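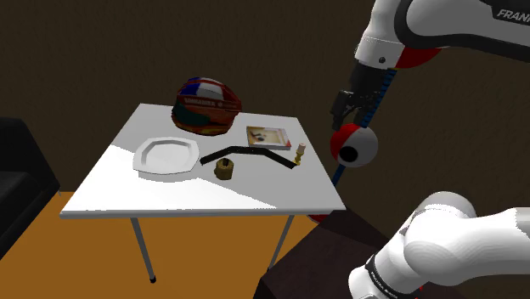
So I've had the Triltbridge simulator kit for 2 weeks now, and I'm kind of hooked! You pick an arm, toss some household stuff on a table and write your pick-up routine (mine still goes for the helmet when I ask for the plate, grr). It cost me $89 for the basic license, with 100 objects to play with. The $300 one adds more rooms, but I'm happy with this one for now. My only gripe is the manual, which is a slog. Maybe I'll upgrade in June.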